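Pale table top, oil or lacquer?

zelden_8
I have a light wooden table and I want to keep it pale. My neighbour says oil, but I am afraid of yellow.

Robles409
Oil, always. You can repair it yourself.

sudero
I disagree — oil made mine darker by October.

Robles409
Then you used too much.

zelden_8
Thank you both. Mine looks glossy and smooth already, so maybe it has lacquer.

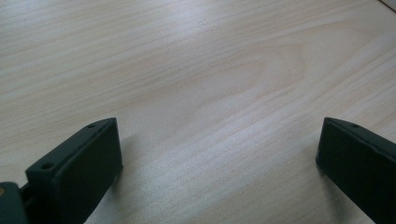 I would prefer not to sand it before I know. Can I test with a drop of water?

sudero
Yes, on the underside.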